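Running suture

From the Pledgate Household Encyclopedia of Hand Skills

Print this page | E-mail this article

We use cookies to remember your reading preferences. By continuing to browse you accept this.

A running suture, also called a continuous suture, is a way of closing a cut with one unbroken length of thread. The thread is tied at one end of the wound, carried back and forth across it in a row of evenly spaced bites, and tied again at the far end. Anyone who has ever hemmed a curtain or closed up the last few inches of a stuffed toy will feel at home with the general idea, though the material is a good deal less forgiving than cotton, and a surgeon's needle is curved so that it can dip into one side of a cut and come up on the other with a turn of the wrist.

Learners nearly always start on a practice pad, a soft piece of tissue or tissue-like material with a straight cut in it, and they stay with it for quite a long while before moving on to anything else. Black thread is a favorite for this stage of the work, as it shows up so nicely against a pale surface.
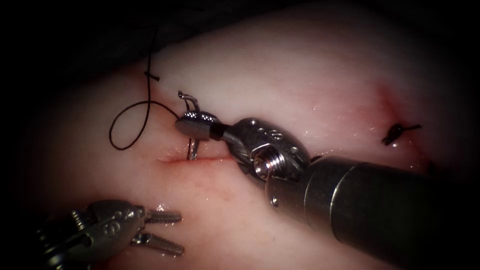

Why is the needle curved?

A curved needle travels in an arc, so it can go down through one edge and up through the other without the edges being lifted or folded. A straight needle needs more room and is mostly kept for skin that can be reached by hand.

The first knot, sometimes called the anchor, matters more than beginners like to think. It sits at one end of the cut, and every later stitch pulls against it a little. Two short tails are usually left on it so it doesn't slip. Lamai Kaewmanee, whose handbook The Patient Needle was used for years at the Fletport evening school, asked her students to tie 100 anchors before they were allowed to make a single running stitch, and there was a fair amount of grumbling over it, as you might imagine!

After the anchor comes the bite. The needle is held a little way back from its tip, set square to the surface, and rolled through, following its own curve. Pushing it straight ahead drags at the edges and leaves a ragged hole. Loose thread is best kept off to one side in an easy loop, well clear of where the point is going next.

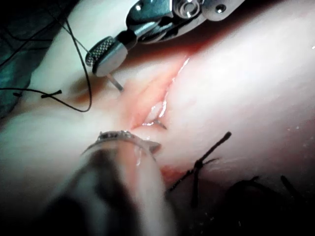
Spacing and tension

The bites should be the same distance apart and the same distance from the edge. Tension is learned by feel, and opinions differ quite cheerfully on how best to teach it. The Evangelista method, still taught in a few places, has the learner tighten after every bite, while the older Drekent manual prefers to lay in two or three and then draw them up together. Either way the edges should just meet. If they pucker, the thread is too tight, and it's much kinder to the work to ease it back early on than to go picking at it when the row is nearly finished.
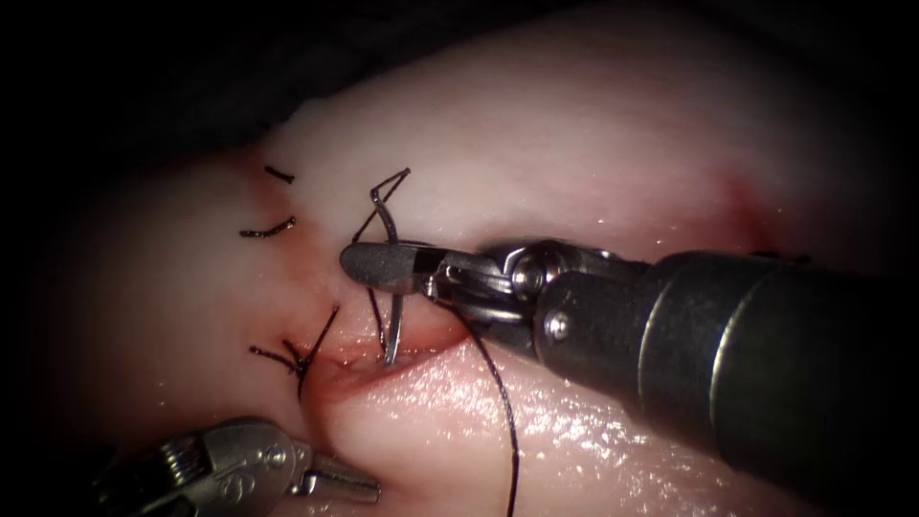 Short, regular practice is usually recommended over one long sitting, and 30 minutes a day is the figure given in the Drekent manual. Hands get tired sooner than people expect, and tired hands tend to grip too hard. A variation known as the locking stitch passes the needle through the previous loop each time; it holds its tension better but takes longer and is a nuisance to undo.

See also: Interrupted suture; Square knot; Blanket stitch.

Reader comments (3)

Tassanee Duangkaew: Lovely article. I quilt, and I never knew the locking stitch had a cousin in the operating room. Mine pucker too, if that's any comfort to the students.

Jirayu Thammasiri: Could you add something on left-handed practice? I learned from a right-handed teacher and had to turn everything around in my head.

Waraporn Rattanakul: Jirayu, I started at the other end of the cut and it came out fine. Try it on a scrap on Sunday with a cup of tea and no hurry.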